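Quick one, it's past midnight and I have to be up early.

So the gear task. Trudy and I are still collecting demos for Raju (our sim setup, named after her old dog) and we got to 2000 in March, which felt great for one evening. Then Hernán went through the logs and threw out a pile of mine. Too jerky. Fair.

The trouble is my hands. Driving the arm remotely with the Skikley controller, everything's fine till the fingers close, then I squeeze too hard, panic, twist the wrist. Every single time. And the policy learns that! It learned my twitch. Watched it do a tiny little wrist flick before every insert and wanted to crawl under the desk.
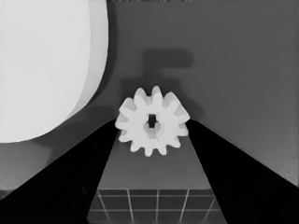

Anyway, new rules for myself. Slow down before the grip. Get the hole in the hub lined up while there's still some room, not at the last second. If the gear tilts, open up and start over, dont try to save it. Hernán says a few saves are good to have in the data, because the robot needs to see how you get out of trouble. Trudy says mine aren't saves, they're accidents. They argued over this all through lunch and I ate both their fries.

Also turned the controller gain way down. Feels like stirring cold honey but the paths are so much smoother. Did 10 in a row without a restart, personal best, nobody was around to see it.

Still don't love the wrist view. Depth is a guess for me, I go by the shadow mostly. Retno wants to try the real arm and just push it through the motion by hand, no controller at all. I'm all for it. You feel the contact, you stop. In sim I feel nothing and find out teh hard way.

We're at 2605 now, the cleaned up count. Training run is going overnight, will post the numbers if they're any good. If the flick is still there I'm handing the controller to Retno.

Ok bed.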